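Woven tray basket

From the household wiki. This article needs more sources for the section on regional names.

A woven tray basket (also flat basket, bread basket, table basket, catch basket) is a shallow, open container made by weaving or plaiting strips of plant material into a flat floor with low sides. Usually rectangular or oval. No lid, mostly no handles. Used in homes for bread, fruit, mail, keys, napkins, small toys, and anything else that would otherwise be loose on a table.

The type is very old and very ordinary. Most households that own one didn't choose it carefully – came with a gift of fruit, or from a parent's kitchen.

Name

"Wicker" is the word most people use, and it names the method of weaving, not a plant. A wicker basket can be willow, rattan, reed, cane, straw or even paper cord. Sellers mix the terms freely. "Rattan" on a label sometimes means the plant and sometimes just the color.

"Tray basket" is used for pieces where the floor is much bigger than the walls are high. Where the walls get taller than a hand is wide, most makers switch to "bin" or just "basket". No firm rule. Kevser Taşdemir, in her pamphlet on kitchen weaving, uses "low basket" for the whole group and that term is found in some craft teaching.

Parts

Floor (base). The flat bottom. Either closed weave, where the strips sit right against each other, or open weave, where gaps are left on purpose. Open floors let crumbs through and let air get at bread or fruit. They also let crumbs through onto the table, a common complaint.

Wall (side). Rises from the floor. Often a tighter or thicker weave than the floor, as the wall takes the knocks.

Turn. The line where floor becomes wall. Strips are bent here, so this is where dry material cracks first. Dust and crumbs settle in the turn, and older baskets often look darker along it.

Rim (border). The finished top edge. May be a rolled braid, a wrapped hoop, or a plain fold-down. A rolled braid hides the strip ends and gives a thick edge that's easy on the hands.

Corners. On rectangular baskets nearly always rounded. A sharp corner is hard to weave and breaks early.

Handles, if any, are separate pieces or gaps left under the rim.

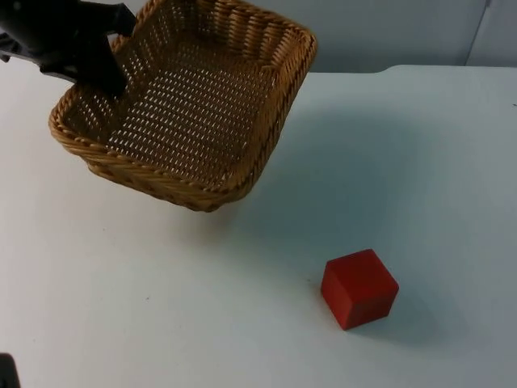
6 min read

Open floors and closed walls are often paired in one piece. The basket above is of this kind: a lattice floor with small diagonal openings, the table showing through as light dots, then denser braided sides and a thick rope-like braid for the front rim. The strips go from light tan to golden brown, with a slightly darker band low on the wall. Color in natural strip is seldom even, and buyers shouldn't read much into it.

Materials

Willow – stiff, springy, long lasting. Rods are used whole or split. Whole rods give a round, bumpy surface. Split rods lie flatter.

Rattan – a climbing palm. The outer skin is peeled into flat cane, the core is cut into round reed. Both turn up in tray baskets.

Seagrass and rush – softer, usually twisted into cord first. Smell of hay when new. Don't like damp.

Bamboo – split into thin flat strips, good for lattice floors. Can splinter at the rim if not wrapped.

Palm leaf – light, cheap, sags with weight.

Paper cord and plastic strip – common in shops. Plastic can be washed under a tap, which is the main argument for it. Goes brittle in sun.

Telling these apart by eye is harder than it sounds, esp. once varnished. The cut end of a strip helps, if one can be found under the rim.

Making

The floor comes first. Strips are laid out flat and crossed – over one, under one for plain weave, or in a diagonal for lattice. A diagonal floor has more give and drapes a bit. A straight one is stiffer. Once the floor is the right size the outer strips are wetted and bent up. These become the stakes for the wall.

Wall strips (weavers) are then run around the stakes, packed down with the fingers or a small iron. Two or more weavers can be twisted around each other between stakes. This is called twining, or waling when three or more are used, and it gives a ropey band.

The rim is last and takes longest. Stake ends are soaked again, bent over, and tucked behind each other in order. For a rolled border the ends go around more than once. Beginners tend to run short here, having cut the stakes to the height of the wall and forgotten the border. Taşdemir's advice is to cut everything too long and be annoyed about the waste later.

Nadja Steiner, who taught evening classes in Hinojosa, kept a log of her students' first baskets. Of 80 pieces, 51 had a rim finished well enough to use. Most of the others were fixed by wrapping cord around the edge. Her notes put the usual time for a first small tray basket at 10 hours, spread over 2 evenings and some homework.

Drying is slow. A basket left to dry on an uneven surface will rock forever after, so the usual thing is to put a board and a weight in it.

Shape and warping

Few woven trays sit perfectly flat. A corner that lifts a little is normal and comes from drying tension in the strips. A slight lift can be eased out by damping the floor, weighting the corner and leaving it overnight. Bad warps mostly come back.

Ovals warp less. Rectangles stack and fit on shelves better, so rectangles sell.

Household use

Bread. The classic use. A cloth goes in first, partly for crumbs and partly to keep the loaf warm. Open floor is fine with a cloth, messy without.

Fruit. Good air flow. Soft fruit picks up marks from the weave, so peaches and ripe pears are better in a bowl. Juice stains don't come out.

Entry table. Keys, coins, letters. Coins find the gaps in an open floor. Some people put a square of felt or card in the bottom.

Small toys. Blocks, cars, game pieces. A low wall means a child can see what's inside and reach in without tipping it over. Yareli Trujillo's booklet on playroom tidying suggests one basket per kind of toy, and never filling past the rim – once things are heaped, they go back on the floor. Very small pieces need a closed weave.

Bathroom. Rolled towels, soap. Not ideal. Steam softens the strips and mold can start in the turn.

Desk. Cables, chargers, pens. Pens catch in lattice floors, tip first.

Sewing and mending. Lined baskets only. Thread snags on bare wicker and so do fine knits.

Liners

A liner is a fitted cloth, tied or folded over the rim. Cotton or linen mostly. Washable, which the basket often isn't. Hides a nice weave though, and many owners drop the liner after a while.

For a plain rectangle the liner is one piece of cloth, floor size plus twice the wall height plus seam, with a square cut from each corner. Rounded corners need a small pleat instead. Estrella Alvarado's pattern sheet uses elastic and skips the pleat altogether.

Cleaning

Turn it over and tap it out. Does most of the job. Then a dry soft brush, an old toothbrush for the turn and under the braid. Vacuum with the brush head on low works too.

For sticky marks, a cloth wrung out in warm water with a drop of dish soap. Wipe along the strips, not across. Don't soak natural fiber baskets once finished – the strips swell, the weave shifts, and the varnish goes milky. Dry in shade with air moving underneath. A radiator will crack it.

Mold: brush off outdoors, wipe with white vinegar, dry right through. If the smell stays the basket is usually thrown out.

Very dry willow and rattan can be misted lightly a couple times in winter, January being the worst in heated rooms. Seagrass shouldn't be misted at all.

Repair

A single broken strip in the floor: soak a spare strip, slide it in alongside the broken one following the same over and under, trim, then pull out the old piece. Always in that order. Pulling the old one first loses the path.

Rim coming loose: tuck the end back and fix with a dab of wood glue, peg until dry. If several ends are loose wrap the whole section with waxed thread or thin cane.

Broken stakes are harder. A new stake can be pushed down beside the old one if the weave is loose enough. On a tight braided wall it often isn't, and forcing it makes more breaks.

Tsion Demissie's repair notes recommend leaving cosmetic damage alone on any basket that still holds what it's supposed to hold. Older repairs in a different color strip are common and aren't considered a fault by most colectors.

Buying

Run a hand around the rim, inside and out. Snags now will be snags later. Press the middle of the floor – some give is fine, creaking isn't. Look underneath for staples, which turn up on cheap pieces at the corners and can scratch a table. Smell it. Musty baskets stay musty.

Set it on a flat counter and push each corner. Measure the inside as well as the outside, thick rims eat up more room than expected. A tray basket that's meant for a shelf should have finger space left either side.

Secondhand is usually fine. Check for tiny round holes and fine powder, both signs of beetles. Freezing the basket in a sealed bag for several days is the common home treatment.

Regional and trade names

Clolleo – a shallow rectangular basket with a rolled rim, market use. Spelling varies.

Stondari – in the trade, a nesting set of low baskets. Somtimes used for the largest one only.

Brestum – a closed-floor bread basket, oval.

See also

Bread cloth
Cane weaving
Drawer dividers
Log basket
Twining (weaving)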